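20th June

Arm log, shed. Writing this on the upturned crate with a cold coffee, so forgive the handwriting when I type it up.

Started late. Power strip had tripped overnight and the controller came up in that sulky mode where it says it's homed and it isn't. Cycled it twice. Homed by hand after that, shoulder first, then elbow, then the wrist, which still clunks at the end of its travel. Clunk is the same as in March. I said I'd fix it in March too.

Job for today: hooks. Want the arm to take one thing off a hook, hold it, put it back on the same hook. That's all. Sounds like nothing. It has eaten most of two weeks.

Things I changed before breakfast:

Gripper close speed down. It was snapping shut and knocking whatever it was meant to pick. Now it creeps. Looks bored doing it but the tags stay put.

Closing force, also down. The finger pads are grippy enough that they don't need the squeeze.

Wrist camera exposure shortened, as far as the shed light lets me. Need another lamp on the left side. The Etby lamp is too yellow and the white balance wanders every time the sun goes in. Put it back in the box. Lougher lamp from the kitchen is better but then there's no lamp in the kitchen.

New offsets in the config. Wrote the old ones on masking tape and stuck it to the bench, becuase last time I overwrote them and lost an evening.

First runs were bad. Arm came in too low, fingers open, and went straight past under the prong without touching a thing. Did the same again. Very repeatable at least. Checked the offset, I'd typed the sign wrong. Plus not minus. Fixed it, didn't write down how long I'd been staring at it.

Next lot better. It reached the leather-looking one on the right, closed on it, lifted, and the ring stayed caught on the prong. Arm kept going. Whole thing stretched and pinged back and swung for ages. Nothing broke. Heart rate up though. Hit the stop, had toast.

What it needs is up first, then out. I'd been pulling straight back because that's what looked right in the simulator, where the prongs are plain pegs with no curve in them. The real ones curve. So the lift has to clear the tip of the curve before any pull at all. Added a waypoint. Then another waypoint. Path is ugly now but it goes where it should.

The other big one is swing. If I bump a thing it sways, and the tracker chases it back and forth and the arm dithers behind like a dog with two balls. Put in a wait. 800 milliseconds after any contact before it's allowed to look again. Might be too short for the long stringy ones. Left it.

Blur is still the worst of it. Pulled a still out of the log from a pass across the row, fingers shut, wrist moving. Hooks you can make out fine, they're bright and square with the round bit in the middle and that's a gift for the detector. The stuff hanging off them is smears. The pinkish one on the second hook has gone to a diagonal streak, could be a tag, could be a key fob, could be a packet of seeds for all the software knows. Shadows mix in with it too, everything falls down and left on that gray panel. And the row looks bigger at the right hand end from that angle, which my scale check does not like one bit.
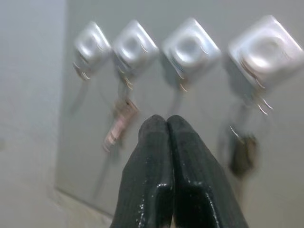

After lunch

Decided: find the hooks first, ignore the hanging stuff until the arm has stopped. Four square plates in a line is a pattern even my bad code can hold on to. Get the row, work out the angle from the sizes, drive to a parking spot in front of the hook I want, stop dead, wait, THEN look for the thing. Slower. Don't care.

Rewrote the detector loop that way. Deleted a lot. Felt good. Then un-deleted some because the homing routine was using it, did not feel good.

Also finally opened the Cekunholm package, the replacement wrist bearing. Wrong size. Of course. Outer is right, bore is too small, and I checked the order and it's my mistake, I measured the shaft with the sleeve off. Sent for the right one. So the clunk lives on.

Cable tie on the camera lead had gone loose as well. The lead was dragging across the forearm on every sweep, and I think some of the shake in the pictures was just that. Retied it with more slack at the wrist and less at the elbow. Smoother after. Annoyed I didn't look at that before messing with exposure.

Then ran it properly. 70 tries in a batch, third hook and the right-hand one taking turns. Didn't keep a neat tally, the log has it, I'll read it tomorow. Feel of it: right-hand one mostly good. Third hook mostly bad. The thin dark thing on it is so narrow the camera loses it against the panel when the light dips, and then the fingers close on air and the arm goes off very pleased with itself to deliver nothing. Need a check on finger gap after closing. If they meet all the way, it missed. Simple. Can't believe that isn't in there already.

Put that in before dinner. Six lines. First go it reported a miss on every single grab, good ones too, threshold was in the wrong units. Second go fine.

Putting back is another story. Taking off is one motion and some luck. Putting back you have to get a little ring over a little prong while the thing in your fingers turns. It turned every time. Tried gripping higher up, nearer the ring, and that helped but the pads are too wide near the tips and they bump the plate before the ring gets to the prong. Might print slimmer tips. Might tilt the wrist and come in from the side. Drew both on the back of the Hulton invoice, both look stupid.

Joint two was getting warm by the end so I quit. Touched the housing, not hot, but warmer than I like. Servo hours counter just went past 2,000, which is a lot for something bought second hand with no manual.

Tomorrow, if it isn't too hot in here:

Read the log before touching anything
Lamp for the left side, a white one
Scale check, make it use the angle
Try the side approach, cardboard tips first, don't waste filament
Longer wait for the dangly ones
Put the kitchen lamp back

Battery on the laptop is at nothing. Masking tape with the old offsets has already come off the bench, found it on my sock. Stuck it in the front of this notebook.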